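Clearing a desk before the working day: a conversation with Dzintra Vaher

Dzintra Vaher has run the home-office service at Evden for four years and keeps written notes on every desk she sorts. We spoke to her in Himberg about desks that stand at a window and are used for more than work.
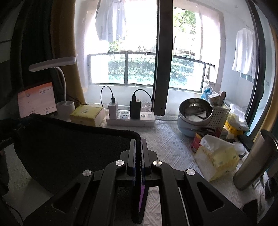 Her method starts with fabric. "Soft things go first, before any paper or cable," she says. "A large piece of black cloth hides whatever is under it, and on a small desk it can take up half the surface." She lifts such items by one edge and raises them slowly, so that a charging lead underneath is not dragged along with them.

The screen and the lamp stay where they are until the end. Vaher prefers both at the back, with the lamp beside the screen. "If the window is bright, people forget the lamp until November. Then they want it on the other side."

She is less strict about tablecloths than some of her colleagues. A pale woven cloth with a raised pattern protects the top and cuts glare, but it creeps towards the user over time. "I check the overhang at the front. If it has moved, everything comes off and the cloth is laid again. There is no short way of doing that."

Cables are the part she finds slow. Her notes list 1,017 desks, and loose leads are the most common entry — ahead of cups and post. She runs each one down the side nearest the socket and fixes it at 2 points.

And the clothing? "It goes to a hook. The back of the chair is where it came from."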